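11th June

Today was a bad day with the grippers, and I want to write it down before I sleep, while I still remember the order of things.

The work itself was simple. I have a white cardboard box with jewelry and other small items, and I take things out and put them back, one by one, with the hand-held grippers. The software from Meritz records how I move and how wide the jaws are open at each moment. Later the people at Doledis use the recordings to teach a robot arm the same work. I have done this kind of task many times in my bedroom and I thought I would be finished before lunch.

The morning was normal. I began with the chains, which I do not like, as they hang from the fingers and pull other things with them. The beaded bracelet is easier. It keeps its shape when I lift it. I was quite pleased with my speed and I did not look at the numbers on the laptop very much. That was my mistake.

After my coffee I opened one of the recordings to check it, and the line for the jaw opening looked strange. When I open the jaws completely, the number should be 95. It went up to 60 and stayed there, flat, like a table. I opened and closed the jaws in my hand and watched the screen. Closing was correct. Opening was correct until 60, and then nothing. My hand was still moving and the software believed that it had stopped.

I do not think I would feel such a fault in my hand. The jaws move smoothly, the pads hold well, everything seems healthy. But a robot that learns from such a recording will believe it does not need to open more than this. It will go down to a thick object with the jaws half open and push on it. At Coltlow they had a similar problem in spring, with a different sensor, and the arm pressed a plastic cup until it cracked. I was told that the emergency stop was far from the person, and I have thought about that many times since. 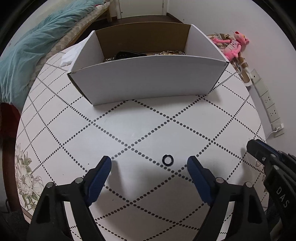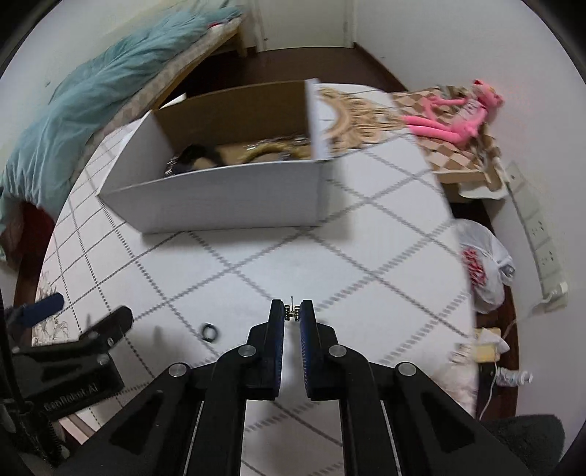
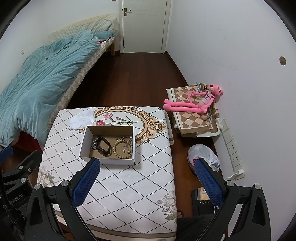 In all three, the blue-padded jaws and the open box.

What I tried in the afternoon

First I unplugged everything and started again. The number was still 60. Then I ran the calibration, where you must close the jaws, wait, open them fully and wait again. The program said "calibration complete" with a green sign. I opened the jaws and it was 60 again, and I said a word in my own language which I will not write here.

The green sign is what makes me most angry. A program that measures a wrong value and then shows green is worse than a program which measures nothing. With a red sign I would have stopped at once. I wrote this in my report to Meritz, but more politely.

Then I changed the cable for the spare one. For a few minutes I was happy, because the number went to 95 and came back nicely. I started a new recording, and in the middle of it the line became flat again. So maybe the cable is part of the problem, or maybe I only moved the connector when I changed it. I cannot say. I pressed lightly on the connector with my thumb and the number jumped up, then fell. My guess is a loose contact inside the housing, but I am not allowed to open it, and I did not.

I marked all the recordings of today as "do not use". I also went back and looked at the older ones. Two sessions from the beginning of June have the same flat line, not everywhere, only in some parts. Those were already sent. I felt cold in my stomach when I saw it. I wrote to Doledis immediately with the names of both files and asked them to take them out of the training. They answered quickly and were kind - kinder than I expected.

Evening

No gripper work tomorrow until I hear from Meritz. They want to send a replacement, and it will take two days if the post is good.

From now on I will open the jaws fully before every recording and read the number aloud. If it is not 95, I do not start. I wrote it on a piece of paper and put it on the laptop. I should also look at the line after every recording and stop waiting for my coffee break, but I know myself, so I have asked Doledis if their program can check for a flat line when the files arrive.

My right hand is tired from squeezing. The chains are tangled together again and I will leave them so until the new gripper comes.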